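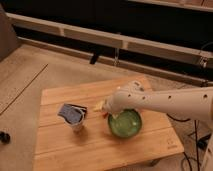

Orchestral > Strings > Mutes and accessories > Bamby practice mute

Search the shop Enter keyword or part number Go

Bamby Practice Mute for Violin and Viola

Last updated: November

The makers of the Bamby say it will let you play a full Brahms symphony part in a flat at midnight without waking the people next door. We have stocked practice mutes at Trundstead for long enough to be wary of that sort of talk, and we would ask you to be wary of it too. It is a good mute. It does not make a violin silent, and a viola player with a heavy bow arm will still be heard through a thin wall.

What you get is a rubber-covered metal block with three slots, which sits over the top of the bridge. It comes in 2 sizes, violin and viola. The viola size is a loose fit on narrow bridges, so measure before you order. The box says "universal fit". We don't believe in universal fit for anything that goes on a bridge.

Sound

With the mute on, the tone is thin and a bit nasal in first position and rather better higher up. The lower strings lose more than the upper ones do. Intonation work is fine. Anything to do with colour or bow speed is a waste of an evening, as you will be hearing the mute and very little of yourself. The leaflet calls the result "a warm, intimate chamber sound". We have played it next to the Thepsuriya mute, an older and plainer design at a lower price, and in the shop most of us could not tell the two apart from the far side of a closed door. Close to, the Bamby has slightly less buzz on the open G.

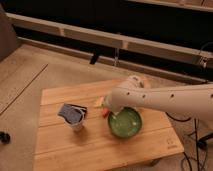 Players sometimes ask whether it will do for concert use, where a score is marked con sordino. No. A practice mute takes away far too much, and in a slow movement you would vanish under your own desk partner. Composers who write for muted strings want a change of colour with the line still there. Buy an ordinary sliding mute for that and leave this one in the case. Please don't turn up at rehearsal with only a Bamby and hope the conductor won't notice.

Fitting

Press it down evenly with both thumbs, keeping the instrument flat on your lap. Check afterwards that the bridge is still upright. Heavy mutes can pull a bridge forward if they are dragged off in a hurry, and we see a steady trickle of these in the Cledberg workshop, nearly all after Christmas. Take it off when you finish. The rubber may mark varnish if it is left resting against the top of the instrument in a warm case.

The claims on the box

"Tested for 300 hours by orchestral players." We asked which players, in which orchestra, and have had no answer. "Improves tone production." We can't see how. You may well practise more if the neighbours have stopped complaining, and that would help, but the same goes for any mute on this page.

Details

Part number: 207
Sizes: violin, viola
Colour: black
Not suitable for cello, or for fractional violins below three-quarter size
Supplied in a cloth bag with a drawstring that comes undone

Returns

Mutes can come back unused within the usual period. If the fit is wrong, tell us the width of your bridge at the top and we will say whether the other size is worth trying. For many viola players it won't be, and the Thepsuriya is the safer order.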